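Frequently Asked Questions: The Muturard Two-Arm Packing Bench

Thanks for stopping by! We get a lot of mail about the Muturard bench kit from gift shops, candy sellers and folks who pack snack boxes at home, and the same things come up over and over, so we've gathered our answers on one page. If yours isn't on it, write to us at Rernik and we'll gladly get back to you (usually the same day, though Wednesday is our shipping day and things get hectic).

What comes in the kit?

Two tabletop arms, each with its own gripper and cable, the mounting rail they share, a power supply and the Worent software on a small drive. You'll need to supply a sturdy table and your own computer. The boxes and the goodies are up to you, of course!

Can it handle crinkly candy bags?

It can, and this is the question we love best, as soft, shiny packets are what we spent most of last winter on. A bag of wrapped sweets sags and slides and never sits quite the same way twice, so the fingers come down slowly and close a little at a time.
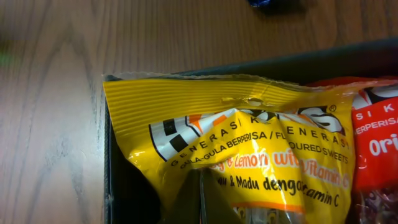 We do suggest starting with bags that have a good firm seal along the top, because that gives the fingers something flat to pinch. Once you're comfortable, move on to the floppier ones. Very full bags, the kind puffed up tight like a pillow, are still the hardest, and you may want to let a little more time into the grip setting for those.

How do I teach it a new box?

You guide the arms through the packing by hand, and the software records as you go. Most of our customers do 20 run-throughs for a simple box and 65 for one with several different shapes in it. That sounds like a lot of afternoon, we know, but put some music on and it goes by pleasantly enough. Change where you set things down each time, so the arms don't get too used to one spot. 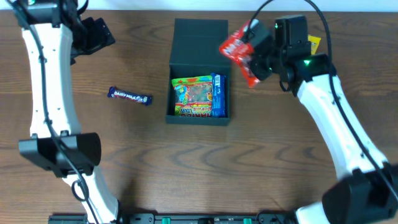 Do I have to bolt the rail to my table?

Clamps are fine for everyday packing. We'd only reach for bolts if your table gets bumped a lot or you plan to leave the kit set up for good.

What kind of box works best?

A rigid one, with a lid that will stay open on its own. Hinged presentation boxes are lovely for this. Thin folding cartons tend to creep across the table when an arm brushes them, so if that's what you use, a strip of grippy shelf liner underneath will help a great deal.

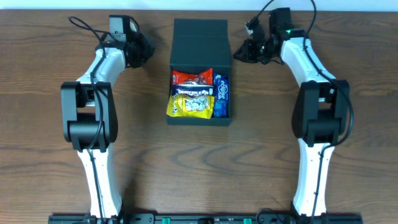
Leave yourself some open table on every side of the box, too. The arms like elbow room, and so will you when you reach in to swap a finished box for a fresh one. Please pause the arms first!

Is there a warranty?

There is, and it covers the arms, the rail and the cables. Finger pads wear down with use, so we sell those separately through Strömberg, our parts shop. Plan on looking them over every 300 boxes.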